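Tablecloth

A tablecloth is a cloth laid over a table, either to protect the surface or to change how the table looks during a meal. Some tablecloths are ornamental and stay in place all day. Others are put down before food is served and removed for washing afterward. The word is used for woven, knitted and coated cloths alike, although coated cloths are often sold under the separate name of oilcloth or wipe-clean cloth.

A tablecloth is one part of a larger group of household textiles called table linen, which also takes in napkins, place mats, runners and undercloths. The name linen is kept even where the goods are made of cotton or polyester.

Materials

Cotton is the most common fiber for everyday use. It takes dye well, can be washed hot and softens with age, but it creases and may shrink on first washing. Linen is stronger than cotton when wet and dries faster. Polyester resists creasing and holds its color, though grease can be hard to remove from it. Blends of cotton and polyester are widely used in restaurants.

Cloth weight affects how a tablecloth hangs. Light cloths lift at the edges in a draft and slide when cups or plates are pulled across them. Heavy cloths stay in place but take longer to dry. An undercloth of felt or brushed cotton reduces sliding, softens the noise of dishes and gives some protection against heat.

Size and drop

The drop is the length of cloth that hangs below the edge of the table. To find the size of cloth needed, the drop is doubled and added to both the length and the width of the tabletop. A drop of 9 inches is usual for informal meals. Longer drops are used for formal tables and for serving tables where the space underneath is to be hidden.

Round tables are fitted in the same way, using the diameter. A square cloth may also be laid on a round table, in which case the corners hang lower than the sides. Where a table has extension leaves, households often keep two cloths — one for the closed length and one for the open length — or lay a second cloth over the gap.

Patterns

Plain white was long the standard for formal dining, in part due to the ease of bleaching. Patterned cloths are more common in homes. The usual types are checks, stripes, florals, borders and small repeating figures such as dots.

Small dotted patterns are made in three ways. In printed cloth the dots are applied to the face of finished fabric, and the reverse is paler. In woven cloth the dots are formed by extra threads and can be felt with a fingertip. In discharge printing the whole cloth is dyed dark and the color is then removed in spots. Light dots on a dark ground hide crumbs and small stains better than a plain ground of the same color, but lint is more noticeable.

Zubaida Siddiqui, in the household textile survey Cloth and Table, sorted printed tablecloths by the spacing of the repeat. Her close group has a repeat of less than one inch, and her open group covers everything wider. The division is used in several later catalogs, including that of the Grovham collection.
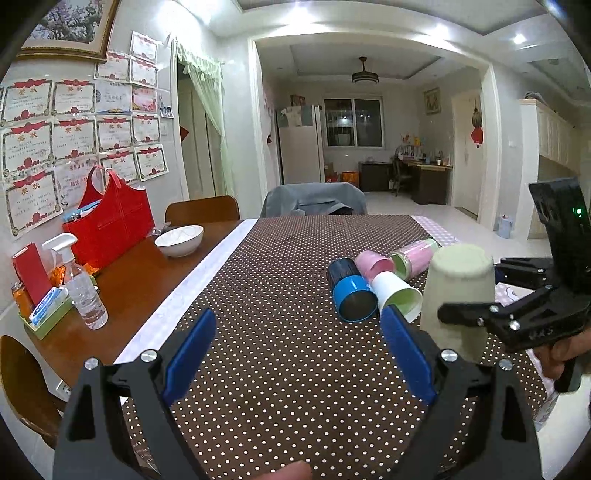
Cups on a brown tablecloth with a regular pattern of white dots. Pink patterned cloth is at right.

Layering

More than one cloth may be used on a table. A runner is a narrow strip, normally laid along the center line, though it may be set to one side. An overlay or topper is a smaller cloth placed over a full one, often turned so that its corners fall at the middle of each side. Overlays are changed more often than the cloth beneath and reduce the amount of washing.

Dark and light cloths can be combined, but new dark cloths should not be laid damp against light ones. Dye may transfer, particularly with reds and browns. Patterned layers are usually chosen so that one pattern is clearly larger than the other.

Tableware on cloth

Cloth changes the way tableware behaves. A cup with a narrow foot is less steady on a padded cloth than on bare wood, and folds or seams under the foot make tipping more likely. Cups put out ahead of a meal are sometimes stood upside down to keep dust out of them. On cloth this brings the rim into contact with the fabric, so a freshly washed cloth is preferred.

Light plastic cups may be moved when the cloth is pulled or straightened. For this reason the cloth is smoothed first and the tableware set out afterward. Clips or small hanging weights are used outdoors.

Care

Stains are treated before washing. Tea and coffee are rinsed from the reverse side with cool water. Grease is treated with dish soap, left for a few minutes and rinsed. Wax is allowed to harden and is then lifted off with a blunt edge. Dark cloths are washed inside out at low temperature to limit fading.

Cotton and linen are easiest to iron while slightly damp. The cloth is ironed on the reverse first, then on the face. For storage it may be folded or rolled; rolling on a tube avoids the hard creases that weaken fibers over many years. Folded cloths that are seldom used should be refolded along different lines from time to time.

Collections

The Grovham collection holds 33 printed tablecloths, 7 of them dotted. The larger Stolside textile store lists 1,000 pieces of table linen, most of them napkins. Iqra Pirzada's index to the Stolside holdings gives the fiber, weave, size and hem type of each piece, but omits the maker where no label survives. Neither collection includes coated cloths.

Cloths printed by the Kakakhel works are present in both collections. They can be identified by a double-stitched hem and a small printed mark on the reverse, near one corner. Later pieces finished at Zimow have the same mark but a single row of stitching.

See also

Napkin
Oilcloth
Place mat
Table runner
Table setting

This article was last revised on May 14, 2018.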